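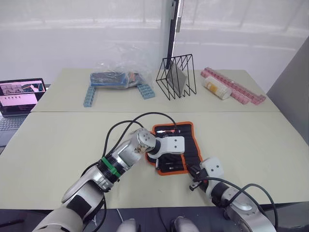 ## Why a triangle does not wobble

Push on one corner of a square made of four sticks and it leans over. The sticks stay the same length, but the corners change their angles. A triangle has three sides. Its corners can't change unless a side bends or breaks - so builders use triangles in bridges, roofs and cranes.

A square can be made stiff too. Add one stick from corner to corner, and it becomes 2 triangles.

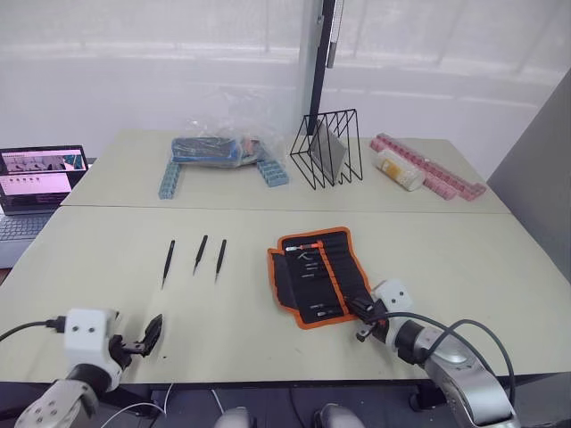

*Triangles in a black wire magazine rack.*

Text: Suha Hattar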